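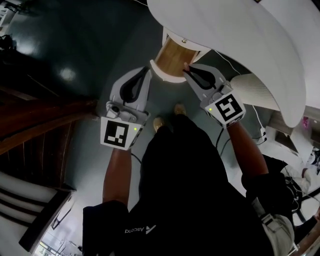
Photo: Napaporn Ratanaporn

From: Napaporn Ratanaporn
To: Luangrath small-shops list
Date: 2022-08-06
Subject: Re: Are the new Killon payment terms as bad as they look?

Hello everyone, and thank you for being so patient with me — I promised an answer before I went to see my sister, and then the visit got longer and the answer got shorter every time I sat down to it, so I've started over.

For those who joined after May, here is the note that set this off:

> Has anybody read the new terms from Killon all the way through?
> We take most of our online orders through them and I got as far
> as the part on "rolling reserves" before my eyes crossed. Does it
> mean they can hold on to our money? For how long? And is there
> any way to say no without losing the checkout page? We are only
> two people here and can't afford a lawyer for every email.

I have now read them all the way through, twice, with a pot of tea each time. Yes, they can hold some of your money. The reserve is a slice of each sale that Killon keeps back in case a customer disputes the charge later, and under the new terms they may keep that slice for up to 93 days. The old terms let them do it too, but you had to have had a run of disputes first. Now they can start it whenever their system marks your account as "changed," and the word isn't defined anywhere I could find. I wrote and asked. The reply was very polite and told me that a change could be a new product line, a new bank account or a sudden jump in sales. So a good holiday season might do it, which seems a funny way to reward people!

In our own shop the reserve came on in the spring, after we added the gift boxes. At the worst point they were holding $1,091 of ours. That may not sound like much to the bigger shops on this list, but it was our paper order and part of the electric bill, and I lost some sleep over it. I called, got nowhere, and then sent in the last year's order history with the refunds marked, and $331 came back to us early. The rest arrived on schedule. I'll give them that, the dates on the statement were right to the day.

As for saying no, you can't turn down the one section and keep the others. You can ask for a review, though, and I would. The form is under Account, then Payouts, then a very small gray link at the bottom that says "Request review." Attach your history the first time so they don't have to write back for it.

A few of you asked me privately about moving to Plarkholm. I've only tried their test account, so please take this with a grain of salt. The checkout is plainer and my older customers might like that. The payout is slower by a couple of days, but they do spell out when a reserve can begin, in a paragraph I understood on first reading. Bultivura plugs into either one, so your stock counts should carry over, but do save a copy before you switch anything. I didn't once, years ago, and spent a whole weekend in the back room with a clipboard.

If anyone has been through a Killon review and got a different answer from mine, I'd dearly love to hear it, even just a line or two. I'm thinking of putting our letters together in one place so new members can borrow the wording.

Warmly, and with apologies for the length as always,
Napaporn

Recent threads on this list
Bultivura stock sync running slow overnight
Plarkholm test accounts: who has one?
Sales tax on gift boxes sent out of state
Card reader drops its connection when the phone rings
Password managers for a two-person shop
Killon statement layout, where did the fees column go?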